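HORT 200, Week 7: Cucurbits at the Store
Notes to go with the lecture, Kerttu Rautiainen

A few of you asked for these in writing after I talked too fast through the second half (sorry!). They follow the order of the lecture, more or less, with the bits I skipped put back in. The slides are on the course page under Grimmont.

Where we left off

Last week was leafy things and heads, so cabbage, lettuce, chard, all the stuff that loses water through a huge amount of surface and goes sad on you in days. This week is fruit with a rind. Botanically a winter squash is a berry of a special kind called a pepo, and the rind is the whole story of why you can keep one on a shelf for months. A cucumber and a zucchini are pepos too, but we pick them young, before the rind hardens and while the seeds are still soft. "Winter squash" tells you when people eat it. It grows in summer like everything else in the family, and if you're seeding in July around here you're pushing your luck with frost.

The three species you need to know

Cucurbita pepo – acorn squash, delicata, spaghetti squash, zucchini, and most of the pumpkins people carve. The stem is hard and angular with five ridges, and it doesn't flare much where it meets the fruit.

Cucurbita maxima – hubbard, buttercup, kabocha, and the giant show pumpkins. The stem is round and corky, a bit like a wine cork that has been left in the rain.

Cucurbita moschata – butternut, cheese pumpkins, and a lot of what goes into canned "pumpkin." The stem is hard and it flares out at the base, like a little foot.

Please notice that "pumpkin" shows up in all three. It's a kitchen word and a market word, and it will get you in trouble on a lab sheet. If I hand you a big orange ribbed fruit, I want you to look at the stem before you write anything down. The same goes for "gourd," which people use for whatever they don't plan to eat.

Shopping basket sorting

We do this one every year and I love it. You take an ordinary basket of produce and sort it first by plant family, then by the part of the plant you're eating, then by how you'd store it. The three sortings never line up, and that's where the good arguments start. Try it with the basket below before you read on.

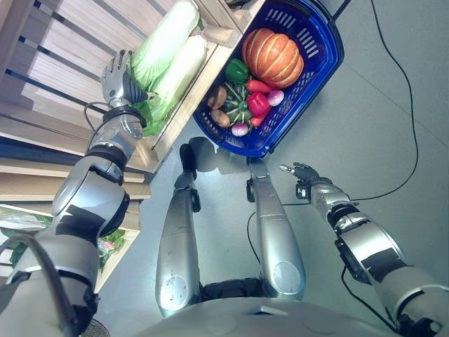
Fig. 2. Pumpkin, green bell pepper and acorn squash in the basket, with cabbage at the shelf.

By family, the pumpkin and the acorn squash go together (Cucurbitaceae), the pepper goes off with tomatoes and eggplant (Solanaceae), and the cabbage is a brassica. By plant part, the first three are all fruits and the cabbage is leaves, a big terminal bud really. By storage you get something else again. The cabbage wants it cold and humid, as near freezing as you can manage without freezing it. The pepper wants it cool but not that cool, because it gets chilling injury, those little sunken pits you've all seen at the back of a fridge. The pumpkin and the acorn want it dry and moderately cool, with air moving, and they'll be hurt by refrigerator temperatures too.

Somebody in the back row asked whether a green pepper is just an unripe one. Usually, yes! Most green bells would turn red, yellow or orange if you left them on the plant, and they'd get sweeter doing it.

Acorn squash are the weak keepers of the winter group. The rind is thinner and they get stringy if you hang on to them too long. A bit of orange on one side is the ground spot, where it sat on the soil, and that's fine. Orange all over means it's getting old. Skip the curing step for acorns, it tends to shorten their life – this was the question half the section missed on the quiz, so write it down.

For next time

Read the storage chapter in Kovalchuk, but you can leave out the part on controlled atmosphere, we'll get to it with apples. Bring one cucurbit from home or the store, stem attached if you can find one, and don't look up the species beforehand. We're meeting in room 342, since the lab is being used for the Ukov seed trial.

Storage logs are due 11/27/21. I know that's a Saturday, just upload them. Anything with a soft spot goes in the compost bucket, please, and not back on my shelf.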